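4. Wrist camera and practice kitchen

Do section 3 first. If the arm still droops when you cut the motor power, go back, the shoulder brake is not set and you will bend something.

You need:
the arm, bolted down
the Reltby gripper with both fingers on
wrist bracket (printed, file is in the shared folder under Hilludden)
short USB cable plus the long one
2 mm hex key
the shop laptop, or your own with the Sollier simulator installed

CAUTION: Motor power OFF until step 8. The light on the power brick is not enough, pull the plug.

4.1 Mounting the bracket

1. Back the two wrist screws out halfway. Not all the way, the spacer falls down inside and you'll be there till midnight.

2. Slide the bracket under the screw heads, open side toward the fingers.

3. Snug, then a quarter turn. Printed part, it cracks. Prasanna Debnath has gone through a pile of these, spares are in the drawer under the drill press.

4. Camera in, cable out the back. Leave slack for a full wrist roll. Turn the wrist by hand both ways and watch the cable the whole time.

5. Tape the cable at the elbow. Tape, no zip ties. Zip ties chew the jacket.

Note: if your bracket came out of the older file the camera sits too low and you see mostly gripper. Reprint it. Current file says July in the name.

4.2 Power and first check

6. Supply set to 24 volts. Read it off the meter, the dial on the shop supply lies.

7. Laptop on, long USB cable into the port nearest the hinge. Other port drops out.

8. Clear everyone back behind the tape line. Plug in motor power. One hand on the stop button.

9. Run the home routine. Arm folds up, fingers open all the way, stops. If it buzzes and doesnt move, hit stop, pull the plug, check the elbow connector. It's the elbow connector.

10. Speed limit to 25 percent. Leave it there. Hashini Nanayakkara wrote the limit into the startup file but an update can wipe it, so look every time.

CAUTION: Stop button cuts the motors, and the gripper lets go of whatever it has. Don't test with a full mug.

4.3 Practice kitchen in the simulator

Do this before any real drawer or cabinet. Motor power off again, plug pulled.

11. Open Sollier, load the kitchen from the shared folder. Pick flat colors. The textured version crawls on the shop laptop and you learn nothing extra from it.

12. Switch to the wrist view. Check that both fingers show and the gap between them is clear. If you get a view from the ceiling you picked the room camera, go back one menu.

13. Drive the gripper up to the open compartment, fingers wide, slow. Stop short of it and look where each finger is before you go on. The right finger can cover the bottom of a divider from this view, so don't judge the gap by eye alone.
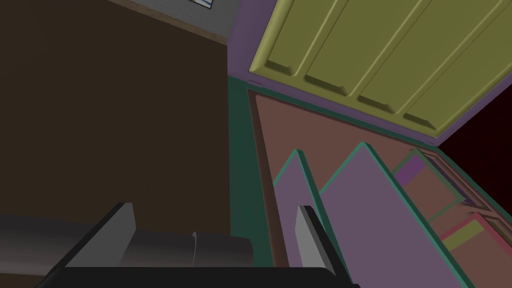

14. Back out the same way you came in. Straight back, then turn. If you turn first the left finger catches the cabinet side, and the sim will happily let you push through it if contacts are off.

15. Contacts ON. Settings, physics, top box. Do 13 and 14 again. Now a bump stops the arm and prints a line in the log.

16. Ten clean runs in a row, no bump lines, then you can ask for time on the real one. Bump on run nine means start over. Yes really.

Note: log fills at 2,000 lines and then quietly stops recording. Clear it between sets or your clean runs wont count, you can't prove them.

Note: colors change each time you reload the kitchen. Normal. Go by shape and position, never tell the arm "the green door".

4.4 If it goes wrong

Wrist view is black: camera cable, then camera permission on the laptop, then reboot.
Fingers show but don't move: gripper is still assigned to the real arm. Menu, device, pick sim.
Fingers move backwards: left and right swapped in the Bhattacharjee driver. There's a checkbox for it, bottom of the page.
Everything jerky: close the slicer. Someone always leaves the slicer open.

Write your name and the run count on the clipboard, then go to section 5, opening a real drawer.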